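The Cell That Gets Looked After

By Fernanda Patrício

The first job of the morning is a rag. Shiyu Su keeps a stack of them, cut from old bedsheets, in a drawer under the controller, and before she turns on any power she wipes the table. She starts at the back left and works forward in strips. Blue pegboard holds dust in its holes, and the dust finds its way onto whatever is bolted on top.

Su has looked after the small-parts cell at Jurnuvau for three years. Jurnuvau does contract work, mostly programming and testing for customers who want to know whether a robot can sort or push or stack something before they pay for a production line. The cell she runs is the oldest of the 7 in the building and the one that gets booked first. It has a single arm, a pegboard table, a wooden work surface and a bin of plastic blocks. The arm carries a plain straight finger most weeks and something more complicated when a customer asks for it.

I spent two days with her in June, at her suggestion. She had a surface swap coming up and thought I should see it.

The old surface had been on the table for 206 shifts. She had the number in a ruled notebook, along with the date of every bolt she had tightened. It had started to cup across the width. You could not see it standing up, but if you laid a steel rule across the middle and held a flashlight behind it, a line of light showed under the rule.

"A block slides differently on that," Su said. "You push it the same way and it ends up somewhere else. Then somebody spends an afternoon blaming the software."

She uses maple. The shop has tried acrylic, which scratched, and a coated fiberboard, which swelled at one corner after a coffee accident that is still brought up at lunch. Maple can be sanded and it stays reasonably flat if it is stored properly. Her boards come from Prerar, a cabinet shop across the river, glued up from strips and finished with a thin oil. They sit in the cell room for two weeks before she will mount one, standing on edge with air on both sides.

Taking the old board off took four minutes. She parked the arm, locked out the power at the wall, put the key in her pocket and backed out the bolts. The wood underneath was a different color from the top. She wrote that down too.

Putting the new one on took the rest of the morning.

The trouble is the pegboard. It comes in panels, and the panels meet at seams, and no two panels sit at quite the same height. A rigid board laid over a step of that kind will rock, and if you bolt it down hard to stop it rocking, you bend it. Su goes over the table with a feeler gauge first and shims the low panel from below. The shims are strips of brass sheet. She slid one in, checked, pulled it out, and slid in a thinner one. She did this for most of an hour and did not talk much.

The bolts have large black heads and they go in finger tight all the way around before any of them gets a wrench. Then a quarter turn each, crossing from corner to corner. She used to use a torque wrench and gave it up, she said, when she found she was setting the wrench by what her hand told her anyway. Her manager disagrees with this, and the torque wrench still hangs on the wall with a current calibration sticker.

After lunch we did the height map. The control software, a package called Omia that Jurnuvau wrote in-house, moves the finger over the board in a grid and brings it down at each point until it registers contact. The touch is light. At 51 points it took long enough for Su to eat an orange. The results come up as a colored grid on the monitor, and she was looking for any patch that stood apart from its neighbors. There was one, toward the front edge, where the last shim had crept. She locked out the power again, fixed it, and ran all 51 a second time.

I asked whether she could have run only the bad area. She could have. "Then I'd have two half maps," she said.

Next came the finger itself. It is a gray shaft with a rounded tip, and on paper it is the simplest tool in the building. It is also the part that fails most often, because it gets pressed into things. The tip wears on one side, depending on which way the customer's program likes to push. Su takes it off the bracket once a week, rolls it along a flat plate and watches for wobble. If the tip is worn she rotates the shaft a third of a turn and marks the new position with a paint pen. After three turns it goes in the scrap drawer.

She had one in there from the spring, visibly bent. A trainee had typed a height in centimeters where Omia wanted millimeters. The arm stopped itself, which is what it is supposed to do, but it stopped a little late for the shaft. Su kept it to show to new people. The trainee, who is no longer new, now runs the cell next door.

With the finger back on, she taught the tool point. A small steel pin goes into one of the pegboard holes, and the arm touches it from four directions while the software works out where the end of the finger really is. The first try gave her an error she did not like. She took the finger off, wiped the seat of the bracket, put it back and got a number she could live with.

Then the camera. A square black-and-white marker lies on the blue table past the end of the board, and the camera reads it to work out where everything else is. Jurnuvau prints its own on matte vinyl. Glossy ones came free with some equipment years ago and gave trouble under the ceiling lights every afternoon. Su checks the corners of the marker with a fingernail. A corner that has lifted by the thickness of a playing card is enough to move the robot's idea of the whole table.

The last part of the setup is the only one visitors ask to see. Su tipped out some of the blocks and set them on the maple with no particular care: reds, greens, a blue, a couple of yellows left together at the near corner. She wants some touching and some on their own. A block by itself is easy. A block against another block tells you whether the finger is coming down where you think it is.
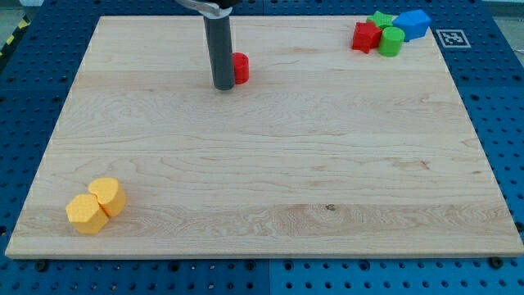
She runs this check at a tenth of working speed with her hand on the stop button. The program asks for one block at a time, brings the finger down beside it, and nudges. Su watches the gap between the tip and the wood. Too low and the finger drags and leaves a gray line in the oil finish. Too high and it can ride up over the edge of a block and flip it. She had me crouch at the end of the table to look along the surface, and after a few passes I could tell a good height from a poor one, or thought I could. She changed the offset twice, by amounts I could not see.

The blocks get looked after as well. They are 3D printed, and they pick up burrs and lose them again, and an edge that has gone soft will make a shape turn when it should slide. Su goes through the bin once a month with a piece of fine sandpaper. The ones that are past saving go to a school. The replacements are printed overnight on a machine called Zhong, after the street the company used to be on.

By late afternoon the cell was back on the schedule. The log in Omia showed 3,538 pushes since the last full service, and she set that counter to zero. A customer's program was already loaded for the evening, a sorting job that would run until ten with one technician in the building.

Su went through her notebook before she left. She wrote down the shim sizes, the four bolts that had needed a little extra, the offset, and the position of a small dark knot in the new board. She expects the wood to move there first if it moves at all. In two weeks she will put the steel rule across it, hold the flashlight behind and look for a line of light.

She hung the lockout key on its hook, dropped the used rag in the laundry bag and went to see about a noise in one of the other cells.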